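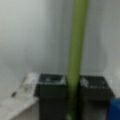
A green pole in front of a white wall.

HOW TO KEEP ELECTRICITY IN A LAKE

Electricity is very good at most things. It boils kettles, runs trains and keeps the fish fingers frozen. It is terrible at waiting.

If you bake too many biscuits, you put the extra ones in a tin. If a power station makes too much electricity, there is no tin. The stuff in the wires has to be used at the very moment it is made. So all day and all night, people in control rooms try to match what is being made to what is being used, and the rest of us make this as hard as possible by all wanting our tea at the same time.

One of the best ways of helping them is also one of the oddest. You push a lake up a hill.

Two lakes and a tunnel

The proper name is pumped storage. To build one you need a lake at the top of a hill, another at the bottom, and a tunnel to join them up. You also need a great deal of money and some very patient neighbours.

At Skindale, the top lake sits in a dip among the hills, where it looks as though it has been there for ever. It hasn't. The bottom lake is called Pimden Water, and it is older than the power station by a long way. It was dug in 1851 to feed a cotton mill. The mill has gone, but a lake is harder to get rid of.

Between the two is a tunnel 515 metres long, sloping steeply down through the rock. If you walked that far on a flat pavement you would hardly notice. Walking up the tunnel would be another matter, and they won't let you, so don't ask.

What happens at teatime

Imagine it is a cold evening. People get home, switch on the lights, put the oven on, and run a bath. Somebody somewhere is using a hairdryer on a dog. The country suddenly needs a lot more electricity.

At Skindale, big valves open and water from the top lake rushes down the tunnel. Water is heavier than it looks. If you filled a box one metre wide, one metre long and one metre tall, it would hold 1000 litres and weigh a tonne, which is as much as a small car. Now think of box after box after box of it, all coming downhill in a hurry.

At the bottom the water hits a turbine. A turbine is a wheel with specially shaped blades, and when the water pushes on the blades, the wheel spins. The wheel is joined by a thick metal shaft to a generator, so the generator has to spin as well. It doesn't get a say.

Inside the generator are magnets and coils of copper wire. When magnets move past a coil of wire, electricity flows in the wire. It sounds like a conjuring trick, but it works every time, and nearly every power station that has ever been built depends on it. Coal, gas, wind and nuclear power stations are mostly different ways of getting something to go round.

Skindale has 2 of these machines, side by side in a cave inside the hill. They were made by a company called Isomard. The cave is called the Villanueva Hall, and it is much noisier than a hall ought to be.

When the water has done its job, it flows out into Pimden Water and has a rest.

What happens at three in the morning

By the middle of the night most people are asleep. The ovens are off. The dog is dry. But the wind may still be blowing and the wind turbines may still be turning, because the weather does not have a bedtime. Now there is more electricity than anyone wants.

This is when Skindale goes backwards.

The extra electricity is sent to the same machines that made electricity at teatime. This time it turns them the other way, so the generator becomes a motor and the turbine becomes a pump. Water is sucked out of the bottom lake and shoved all the way back up the tunnel. By breakfast the top lake is full again, and the water is ready to come down and do the whole thing over.

If you feel a bit sorry for the water, remember that it is water.

Is it a swindle?

You may have spotted a problem. Pumping the water up takes electricity, and letting it down gives electricity. Do you get back as much as you put in?

You don't. Some energy is lost as the water rubs along the sides of the tunnel, and some turns into heat and noise in the machines. For every four scoops of energy you spend pumping water up, you might get three back when it comes down.

That sounds like bad business. If you gave a friend four sweets to look after and got three back, you would have questions. But the electricity used for pumping is spare and cheap, and the electricity that comes back arrives just when everyone is shouting for it. Three sweets when you are hungry can be worth more than four when you are full.

Why not use batteries?

People do. There are now batteries as big as lorries, standing in rows in fields and doing much the same job. They are quick and they can go almost anywhere, including places with no hills. A big pair of lakes can hold more, though, and can keep going for hours. It also lasts for a very long time if you look after the machinery. Most countries that have both hills and sense use a mixture.

Try it yourself (outdoors)

You need a jug of water, a washing-up bowl, and a toy water wheel, the sort you take to the beach.

Stand the wheel in the bowl. Pour the water on to it slowly from just above, and watch how fast it turns. Tip the water back into the jug. Now pour from as high as you can reach.

The wheel should spin faster, because water that falls further has more energy to give away. You should also be quite wet.

Words to know

Reservoir: a lake that people have made or made bigger, to store water.

Turbine: a wheel with blades, turned by water, wind, steam or gas.

Generator: a machine that makes electricity when it is turned.

Grid: all the wires, cables and pylons that carry electricity around the country.

Page last checked 27/01/2019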